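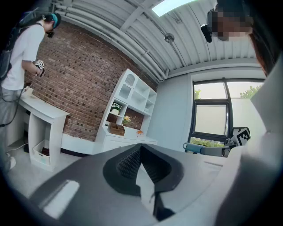
Clestolora's trial users keep coming back to one complaint about home robots, and one of them put it in a single line on the sign-up form: I don't want a machine that can do a backflip, I want one that can put a cup back where it found it. The product team at the Ovasville company pinned that line over the door, and after a few days with their new kit I can see why they like it so much.

The kit is called Hasta, and it is a set of tools for teaching robot hands by doing the job yourself. You wear a backpack and a headset, you pick up a gripper by its handle, and you get on with tidying a shelf or emptying a crate. The system records how you moved and what the gripper saw, and turns all of it into lessons a robot arm can learn from. No joystick, no lines of code, no arm bolted to the bench while you are still working out what you want from it!

I'll admit I came in expecting a long morning of setup. It took 30 minutes, and a good part of that was me fussing with the backpack straps. The square black-and-white markers help the software work out where things are in the room, so you stand one on its little base and keep it in plain view. A green light on the base station tells you when the kit is ready. Then you squeeze the handle, the fingers close, and off you go.

What won me over was the feel of it. The finger pads have a fine dimpled texture, and they hold on to smooth things much better than I expected. I moved a mug, a lemon, a folded dish towel and (after some nerves) an egg. The egg took me three tries to set down gently, and the software kept all three so I could look at them side by side later. It's oddly absorbing. You start to notice how often you turn your wrist before you reach for something, or how you nudge a box with one finger to line it up.

Clestolora suggests 200 recordings for a simple task like putting a cup on a shelf, and 700 for something with more steps, such as sorting the contents of a drawer. That sounds like a lot, but a cup takes some 7 seconds once you get into a rhythm, and two people can work in the same room with two sets. I'd plan on short sessions all the same. The headset sits well, though my neck knew about it by lunchtime.

The review software, Kostiuk, is the part I'd most like to see improved. It plays back your sessions nicely and lets you throw out the bad ones with one key, and the timeline is a joy to scrub through. Naming and sorting, though, is slow going. Every recording gets a long string of numbers, and you have to open each one to change it. An update planned for December should let you rename in batches, and it can't come soon enough for me.

The cables could use some thought too. They run down from the backpack at your side, and I caught mine on a drawer handle more than once. A couple of clips would sort it out.

Hasta goes on sale on 4th November, as a single set or a pair, with Kostiuk included for the first year. Small labs and college classes are the obvious buyers, but I kept thinking of the people I know who repair clocks or ice cakes, and of how much they know with their hands. I'd love to see what they would record with it. My own set goes back to Ovasville in the morning, and I still have half a drawer of spoons to get through tonight.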